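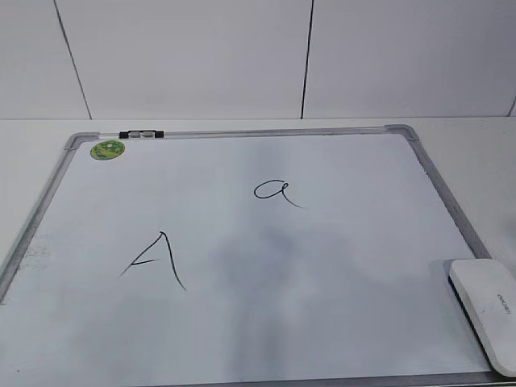
whiteboard, pre-move. just an a and an A on it. day 1 of packing

moving from Utport to Drallow in 6 days. 2 rooms of stuff, how is it this much stuff

quote from the first movers: 3,530. for a one bedroom!! didn't even include the stairs

second place said 2,000 flat if I box everything myself. so guess who's boxing everything herself

tip if your doing this: books in the SMALL boxes. I did one big box of cookbooks and now it lives in the hallway forever

also change your address before you pack the folder with the lease in it. ask me how my morning went

Utport water wants a final reading in person. in person. office closes at 3

giving away: floor lamp, two bar stools, a fern that's mostly ok. pick up only, dm me

new place has no closet in the bedroom, didnt notice at the viewing. anyone got a clothes rack they like, under 40 inches wide

ok kitchen next. wrapping plates in tshirts, out of paper already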